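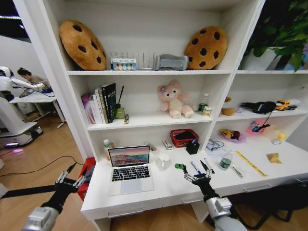

17 September 2023

Commission split, second pass. Working on the Urkeck branch of the agency software, test database restored from the Cikari copy.

The problem from last week is still there. When a sale is closed by two agents and one of them leaves the agency before the invoice is issued, the split is recalculated at invoice time with whatever agents are active. The departed agent drops out and the other gets the full commission. The receipt then disagrees with the sale record, and the monthly report shows both figures depending on which tab is opened.

Reproduced on the Šindelář listing set. 31 closed sales with a split, 3 of them wrong. All three had the agent status changed between closing and invoicing. No other pattern found. Ran it again with the cache off, same three.

Cause: the invoice routine calls the split function instead of reading the stored shares. The stored shares are correct in every case I opened. The function was written for the preview screen, where live recalculation is wanted, and someone reused it.

Fix tried:
- added a frozen flag to the split row, set when the sale is closed
- invoice and receipt now read the row directly if frozen
- preview unchanged

After the fix all 31 agree between sale, invoice and receipt. The largest difference before was 2,075 on one sale, which is the one the Sirkitz office called in. That invoice has already gone out, so it needs a credit note and a new invoice. Do not edit it in place, the number sequence is locked once exported.

Side effect: if a manager reopens a closed sale to correct the price, the shares stay frozen at the old amounts. Percentages are fine, amounts are not. Options are to clear the flag on reopen or to store percentages only and compute amounts from the final price. Prefer the second - it removes a column we keep having to reconcile. Needs a migration for old rows, and rounding has to be decided. At present each share is rounded separately and the total can be off by a cent. Proposal is to round all shares but the last and give the last one the remainder.

Timothée Marchal wants the tax line computed after the split for agents who invoice the agency themselves. Separate ticket. The calculator has no field for it.

Report query takes about 30 seconds on the full copy. Was slow before the change as well. Index on sale_id is missing in the split table, will add it with the migration.

To do:
- migration script, dry run on Cikari copy first
- test reopen with price lowered, price raised, agent removed
- check rental contracts, they use the same function through a different screen
- credit note for Sirkitz

Comments

Hema Palaniappan
Rentals have the same fault. Renewal fees go through the preview function too. I have one case saved and can send you the record.

T. Marchal
Fine with the remainder on the last share, but sort by agent ID first or the last one will change between runs.

Hema Palaniappan
Agreed on sorting. Please keep the old amount column until the year-end export is done, the accountants' template still reads it.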